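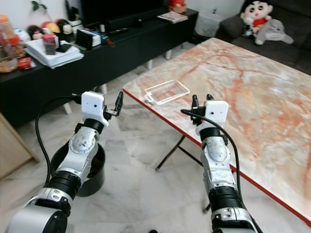

Two arms, a table, a tray and a bin in the living room.

Hi, and welcome to Unow! I run the place (insofar as anyone runs it), and I got stuck with writing this page because I'm the one who kept complaining about the old one. The old one had the word "synergy" in it. So now you get me instead, typing this at a kitchen counter in Zimdale with a robot parked in the next room.

The short version is that we gather examples for robots to learn from. People hear "robotics company" and picture a lab with yellow lines on the floor, but we don't build robots and we don't design the learning system either. We do the part in between. Somebody has to show a pair of arms how to pick up a lid or clear a table, over and over, in a room that looks like a room people live in, and then somebody has to go through all of it and decide which tries are worth keeping. I love this work. I know how that sounds when you say it's mostly tidying up.

How we got going

Before Unow I spent years doing data cleanup for other people, which is a polite way of saying I looked at spreadsheets until my eyes hurt. Then a friend let me try steering a robot arm, and I spent a whole afternoon attempting to get hold of a paper cup. I crushed most of them. Somewhere in there I got one that was just right, and I yelled so loud that people came in from the hallway.

What stuck with me was how little of that afternoon had been saved properly. There was a folder full of recordings with names like "test_new_final," and no note anywhere of which ones were good. I went home and started sketching out how I'd do it, and that sketch is more or less what we still use, with a lot of coffee rings on it.

We're a team of 10 now. Most of us came from somewhere else: kitchens, warehouses, a piano shop, one preschool. I'm a big believer in hiring people with patient hands over people with a long list of software on their resume (though we have those too, thank goodness, or you wouldn't be able to load this site).

Why we work in real homes

We tried building fake rooms at first. We put up panels, bought a couch, hung a picture of a sailboat. It looked like a furniture store and the recordings came out like a furniture store too: everything clean, everything in the same spot, the same flat light from morning to night. A system that learned from those did fine in our fake room and got lost as soon as you moved a chair.

So now we go to homes, and we leave them the way they are. If there are toys on the sofa, they stay on the sofa. If the TV stand is covered in papers and remotes and a jar of something, great, leave it! We only move things when they're in the way of the arms or when they're breakable enough to make me nervous. Shiny floors, patterned tabletops and see-through plastic are all welcome. Clear plastic especially. It's a pain to see and a pain to grab, and there's so much of it in everybody's house.

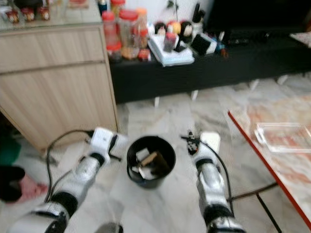 Trash is one of my favorite things to work on, and I'll happily talk your ear off about it. A bin seems like the easy part of the job, since it's just a big hole to drop things in. But a bin with some paper already in it is a different problem from one that's empty, and a piece of cardboard standing on end changes where you can let go of the next thing. Then there's the question of how high to lift, whether to come in over the rim from the front or the side, and what the other arm ought to be doing meanwhile. When we teach an operator this task, we ask for lots of different ways of doing it right. We don't want one perfect drop copied forever.

We also keep the misses, or at least some of them. If an operator fumbles a lid and then recovers, that's useful. If they fumble it and it rolls under the couch and they have to go get it with a broom, that one gets tagged and set aside.

Uniyal and Edness

We have two main projects, and since visitors always mix them up, let me try to sort them out.

Uniyal is our collection of household examples. Table clearing, sorting, putting lids on and taking them off, anything you might do in a living room or kitchen without standing up on a stool. Our goal for the first release is 3,000 accepted tries. As I write this we've recorded 1,538 and accepted 1,345 of those, so yes, we have a way to go, and yes, there's a whiteboard. I update it myself and I'm very protective of the marker.

Edness is the review tool. We made it for ourselves when we couldn't find one we liked. It plays back every camera view of a try side by side, lets you mark where the grab starts and where the release happens, and asks you to write one plain sentence about what went on. That sentence matters a lot to us. "Picks up the lid with the left hand and drops it in the bin" is a good one. "Task done" is not, and Edness will nag you if you type it. (I asked for the nagging. I've since been nagged plenty.)

What a day looks like

We get to a home around 9 in the morning and spend the first while just setting up: checking the arms, checking that each camera is looking where we think it's looking, and making sure the cables have enough slack so they don't tug when an arm reaches out. Cables are the thing I worry about most. A cable that catches for a split second gives you a funny little jerk in the motion, and you won't notice it until you're reviewing that evening with a sandwich in your hand.

Then we do short rounds. An operator works for a bit, takes a break, switches with someone else. Between tries we change things up, turning the tray a little, sliding it closer to the edge, swapping which arm goes first. New operators always line things up too neatly, so we have a habit of saying "mess it up" before each round, and it's become kind of a greeting around the office.

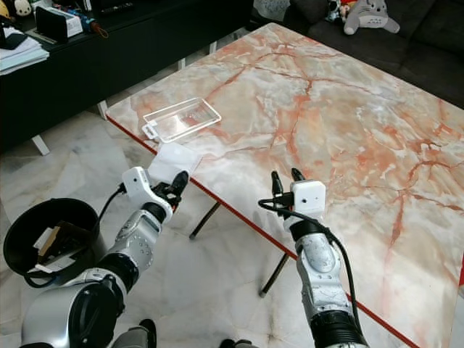

By late afternoon the light has usually changed, which used to bug me and now makes me happy. A glossy surface at 4 p.m. is hardly the same surface it was at lunch. We'll repeat something we did in the morning on purpose, just to have it both ways.

Review happens the same day if we can manage it. Whoever ran the arms doesn't get to approve their own tries, and that goes for me too. I've had a beautiful run rejected because I bumped the table at the end, and I'm still a little sore about it, but it was the right call.

What we care about

Permission comes first. We only record in homes where everybody who lives there has said yes, we show them what the cameras pick up before we start, and they can ask us to drop any part of it afterward. We ask folks to put away mail, medicine and family photos, and we check again ourselves once the cameras are on.

We pay our hosts and we pay our operators for their breaks. Steering two arms at once is tiring in a way that sneaks up on you, and tired people get sloppy, so the breaks aren't optional.

And we try to be straight about what we have. If a set leans too heavily on one room or one kind of table, we write that down in the notes that go out with it. Our early sets leaned really hard on paper cups. You can probably guess why.

Where we're headed

I'd like more kitchens. I'd like more homes with carpet, more small apartments where the arms barely fit, more tables that wobble. We're also starting on two-handed tasks where the hands really do need each other, like holding a container steady while the other side works the lid loose. Those are slow going. Some days we come home with a handful of good tries and call it a win.

Starting in April we'll be taking on more host homes in and near Zimdale. You don't need a big place and you definitely don't need a clean one. You'd need a table, an outlet close by, and enough patience to have a few cheerful people in your living room for a day telling each other to mess it up.

If you want to host, learn to operate, try out Edness or just ask me something, write to us through the contact page. I read all of it, usually late in the evening, so forgive the typos in my replies.

Home | About | Uniyal | Edness | Host with us | Jobs | Contact

Recent from Unow

Why clear plastic gives us so much trouble
Getting your living room ready for a recording day
How to write a good one-sentence note in Edness
Cable slack: a small rant
What we learned from our fake room
Left hand, right hand: taking turns on a two-arm setup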